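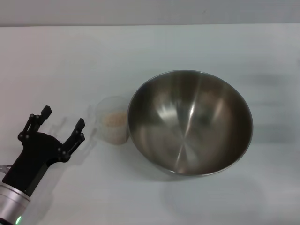 Last changed: Jun 6, 2023

Handout 4: Measuring out and mixing dry goods

Short Course in Plain Cookery, Plovirdale Evening Institute
Notes by Wing-sze Pan

Bring these notes to the practical. Last term's group left theirs at home and then asked me for the quantities one at a time, across the room, while I was draining something.

1. The cup and the bowl

Every bench starts the same way: a small plastic cup with the grain in it and a large steel bowl beside it. Keep them close together. A cup at one end of the table and a bowl at the other means a trail of grain between the two, and you will be finding it in your cuffs on the bus.

The bowl will look absurdly big for the job. Students always ask for a smaller one, and students always stir like people bailing out a boat. Keep the big one.

Cloudy plastic is fine for holding grain. It is less good for judging how much you have, as the surface inside is hardly ever level and the side of the cup will flatter you. Tap the cup gently on the table, let the grain settle, then look from the side with your eyes at the height of the grain. Looking down from above tells you only that you own some grain.

2. Cups, grams and arguments

A recipe that says "one cup" was written by somebody with a particular cup in mind, and they have taken it with them. On this course we weigh. Put the empty bowl on the scales, set them to zero, and tip from the cup.

Plain grain salad, one bench:
300 g dry grain
400 g chopped vegetables, whatever is cheap
20 g chopped herbs
10 g salt, for the cooking water

Ctibor Doležal, who takes the other group, allows his students to do the herbs by eye. His students' salads are mostly parsley.

3. Tipping

Hold the cup low, with the rim just inside the bowl, and tilt slowly. Grain does nothing at all and then it all goes at once. If you overshoot, spoon the extra back into the cup before anything else goes in. Once there is dressing on it you are committed, and so is everyone eating it.

Rinse after weighing. Wet grain is heavier and your figure will be wrong, though you may still write it down if you label it "wet" – I do read these.

4. Mixing

Cooked, drained and cooled grain goes into the bowl first, vegetables next, herbs at the end. Use a large spoon and turn from the bottom. Steel bowls slide on a smooth table, so put a damp cloth underneath or hold the rim with your free hand.

5. For your notebook

Weigh one level cup of dry grain three times, emptying and refilling between goes. Write down all three weights. They won't match. Please don't adjust them until they do – the Barta group managed three identical readings in August and I have been suspicious of them ever since.

Then write a few lines on which stage of the filling you think made the difference.

Reading: the Hellton sheets on storing dry goods, pages as marked on the board. Skip the part on weevils if you are eating.

Bowls go back on the bottom shelf, dry.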